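Asungate: second progress report on the planning and perception software
April

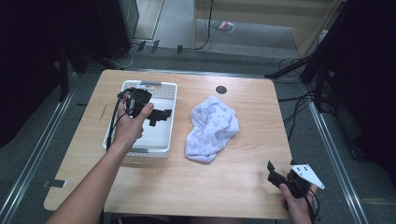

Fatima Yusuf asked after our last report whether the new planner would still cope once the cloth stopped lying where it expected, and said she would sooner see one awkward item handled well than ten easy ones. We took that to heart, and most of this period went on exactly that question.

The short answer is that it copes a good deal better than it did! The old version of Ojo (our planner) picked a grasp point once, at the start, and stuck to it whatever happened. The new one looks again as the fingers close in, and if the fold it was aiming for has slid away it chooses another without going back to the beginning. It's a small change in the code, and it has made a huge difference to how the arms move. They used to stop and dither. Now they mostly carry on.

We now have 1546 demonstrations recorded with the hand-held grippers, all of them cloth and basket tasks. Of these, 608 have been checked and labelled by hand, and 339 are set aside for testing and will never be used for training. Labelling is slower than we planned for. Deciding where a grasp starts is harder than it sounds when the cloth is bunched up, and two people will often disagree by a few frames. We have written a short guide to settle the common cases and it's helping already.

Luven, the perception side, can now tell the rim of a basket from the cloth hanging over it, even with a patterned wall behind. This was the part we were most worried about in the first report, so we're really pleased. It still struggles with pale cloth against a white basket floor, and shadows from the gripper fool it more often than we'd like. Better edge detection should fix some of that. We don't yet know about the rest.

The replay tool is working too. You can load any demonstration, step through it and see what the planner would have done at each point (we spend far too long playing with this). The Bramevley team have asked for a copy, and we'd like your agreement before we send it.

Spending is on track. Next we move on to two-handed folding, with both grippers planned together, and we'll rerun the full test set once the shadow problem is under control.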